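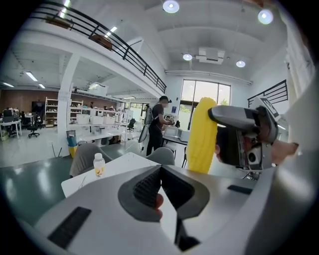 I reckon school robotics clubs spend far too long on the competition and not nearly enough on the boring handling work. There, I've said it. I help out with the Katgate club, and last season our kids put 372 hours into one robot for the Brerasmont meet. It ran for 10 minutes. Fun day, great colours on the team shirts, and then it went in a cupboard.

This term we're doing hand-held grippers instead, and I'm a convert! You pick up a yellow ear of corn with one and you find out pretty quickly what your own fingers do without asking you. Where do you squeeze? How hard? Kids who never got near the controller last year (there was only the one, and the loud ones had it) are arguing about grip pads now - properly arguing, with drawings.

A few parents have told me it doesn't look like robotics. Fair enough, there's no trophy in it. But I'd sooner see 29 kids each get a go than four of them drive, and I'll be saying so again when the Marchand entry forms come round in September.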